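Plirkier 热身赛第4题:评测数据是不是应该公开?

发帖人:Kacper Jakubowski
各位好。我的中文是自学的,写得不顺的地方请原谅。我们队星期六参加了 Plirkier 的热身赛,我想和大家讨论第4题。
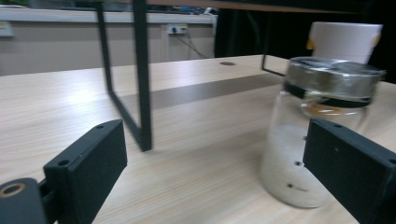 老榆树:数据不应该公开,至少比赛没有结束的时候不应该。你们队第4题交了几次?

Kacper Jakubowski:
交了14次,都没有通过。先说一下题目,给没有参加的人看:有 n 个仓库,每两个仓库之间最多一条路,每条路有长度和限重。从1号仓库出发,要求把一批货送到 n 号仓库,路上可以分成两批走,求总时间最短。n 不超过910。
我们的方法是先对限重排序,然后二分,每次做一遍最短路。我自己写了一个暴力程序,随机生成小数据对比了一个晚上,结果全部一样。但是提交以后总是在第2个测试点得到“答案错误”。我检查了数组大小、整数溢出、输出格式,没有发现问题。所以我认为,比赛后组织者应该把数据给参赛队看,不然我们不能知道自己学到了什么。

bianyi_cuowu:
“可以分成两批走”这句,你们是怎么理解的?两批能不能走同一条路?

Kacper Jakubowski:
我们理解为可以,但是同一条路上两批的重量要加起来计算。

bianyi_cuowu:
那就是这里了。题面第三段写的是“任意时刻”,不是总共。两批如果不同时在路上,限重是分开算的。你的暴力和正解用的是同一个理解,对拍当然一样。

Kacper Jakubowski:
我又读了三遍第三段。您说得对,“任意时刻”这四个字我看见了,可是我把它当作强调的词,没有当作条件。谢谢您。
不过我想继续问原来的问题。如果罚时这么重,题面是不是应该写得更清楚?样例里面没有一个情况可以区分这两种理解。

老榆树:
样例本来就不负责区分。样例的用处是让你知道输入输出长什么样。我带队的时候跟学生讲,读题的人和写代码的人要分开,读完了用自己的话讲给另外两个人听,讲不通就重读。你们三个人是不是各读各的题?

Kacper Jakubowski:
是的,每人读三分之一。开始的时候为了节省时间。

半碗凉皮:
我不太同意楼上。区域赛的题面这样写没什么,热身赛这么搞就有点过了。热身赛一大半是第一次来的队,目的是熟悉环境、熟悉键盘、知道打印机在哪里。弄一道靠抠字眼的题,罚时还按正式规则算,新队心态直接没了。我们学校有一个队,交到第六次就不交了,后面两题看都没看。

老榆树:
心态也是比赛的一部分。而且热身赛成绩又不带进正赛。

半碗凉皮:
成绩不带,印象带。明年他们还报不报名?

Skalberg队_三号位:
说点别的。第4题我们是赛后才过的,算法其实不难,把“同时”拆出来以后,第二批等第一批过完再走,等待时间是第一批在瓶颈路上的时间。难的是多条瓶颈路的时候等待不能简单相加。我们一开始加了,也是错在第2个点。所以 Kacper 你改完理解以后要小心,可能还会错一次。

Kacper Jakubowski:
谢谢提醒。我想确认一下:如果两条瓶颈路前后相连,第二批在第一条路前面已经等了,到第二条路的时候,第一批可能已经离开,是这个意思吗?所以应该取最大值,而不是求和?

Skalberg队_三号位:
对,沿着路径取最大值。注意单独一条路的时候也要符合。

bianyi_cuowu:
回到标题的问题。Bouzid 杯是赛后一个月放全部数据,我觉得这个办法可以。比赛中不给,赛后给。Celik 那边从来不放,只放题解,题解还经常晚。

老榆树:
放数据有一个坏处,学生会拿着数据改代码,改到过为止。过了,但不知道为什么过。上面 bianyi_cuowu 问了一句“两批能不能走同一条路”,比给他看数据有用得多。

半碗凉皮:
前提是有人回帖啊。小学校没有教练,发帖也没人理,他们靠什么?

老榆树:
这一点我承认。没有教练的队,数据确实有用。那我改一下意见:赛后可以放,但是题解要一起放,不要只丢一个压缩包。

Kacper Jakubowski:
我报告一下结果。按照“任意时刻”改了暴力程序以后,100组随机数据里面,旧的代码错了很多,说明以前的对比没有意义,两个程序有同一个错误。新代码我用了取最大值的写法,大约四十行,在补题的页面提交,通过了。
关于数据是否公开,我现在的想法和发帖时有一点不同。我仍然希望公开,但是也同意应该和题解一起。另外我们队决定,以后每一道题至少两个人读,写暴力的人不可以听写正解的人解释题目,他必须自己读题面。

Skalberg队_三号位:
最后这条好,我们也要学。不过正赛只有一台机器,时间紧的时候写暴力的人往往就是写正解的人,到时候怎么办?

Kacper Jakubowski:
还没有想好。也许让第三个人在纸上手算一个小例子,在提交以前比较。我们下次训练试一试,再来这里写。

半碗凉皮:
手算靠谱,我们队第1题就是手算发现的错。顺便问一句,有没有人过了第7题?榜上我看封榜前只有一个队交过,题解到现在也没有。

bianyi_cuowu:
第7题另开一个帖吧,我也卡着,思路写到一半。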